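Skeltus bench gripper: notes from the Ullitz open day

Product: Skeltus two-finger bench gripper
Sold by: Ullitz
Demonstrated: June open day, morning and afternoon sessions
Status on this site: listed, not recommended yet
Price: on request

We list equipment for small workshops, and we try to see each item working before we say anything kind about it. Ullitz asked us over in June to watch the Skeltus gripper handle small parts. Ankit Gautam and I went, stayed until they started stacking the chairs, and came away with less than we had hoped for.

What the seller says

According to the sheet handed out at the door, the Skeltus picks up rings, collars, caps and short tubes without a change of fingers. It is meant for sorting, kitting and loading trays. Opening width is given as 114 mm. The sheet also says it can be set up "in minutes", with no mention of how many or by whom.

What we watched

The morning session was run by Gaurav Kushwaha, who knows the machine well and doesn't oversell it. The job was simple enough: small rings, one at a time, in and out of a tray. He told us the routine had been through 200 practice picks before the doors opened. I asked how many had failed. He said 11, and I was glad to get a straight number. The printed sheet has no failure figure at all.

Eleven misses may be fine if a person is standing there anyway. If you were hoping to leave the thing alone over lunch, it's a different matter, and the sales talk leaned heavily on leaving it alone over lunch.

We asked to see it try a part from our own bag. Ankit had brought a few brass ferrules and a rubber grommet. The answer was "perhaps in the afternoon", and in the afternoon the answer was that the programme was already full. I don't think anyone was hiding anything — but a demonstration with only the maker's parts shows you the maker's parts.

Lighting, noise and speed

The room was calm, and quieter than any shop floor I have worked on. Speed was modest. Iveta Charvát from Sultik, who was sitting next to us and packs seals for a living, reckoned her newest starter would be quicker by a fair way. She was more interested in whether it would scratch soft parts. Ullitz said no. There were no handled samples to look at under a glass, so I can't say either way.

Fingers and spares

Fingers are sold in pairs. Left and right are not swapped over, so a broken one means buying both. Delivery on spares was quoted as "usually quick". We have asked for that in writing.

Compared with the Brandão

Tamunoemi Onuoha has run a Brandão unit in our own workshop for nearly 100 days now. It is heavier and uglier, and the manual is poor. It also comes with a fault log you can read without ringing anyone up. The Skeltus keeps its log behind a service login, and Ullitz could not tell us whether buyers get one.

Before you order

Ask for a trial with your own parts, in your own trays, on your own bench. Ask for the pick record as well as the highlights. Ask who pays for the second visit if the first setup doesn't hold.

Ashok Jaiswal handles enquiries at Ullitz and does answer his emails. We have asked him for a two-week loan and will update this page once we have had the gripper to ourselves — until then the order button stays off. 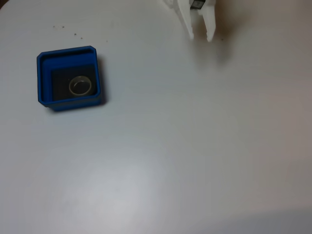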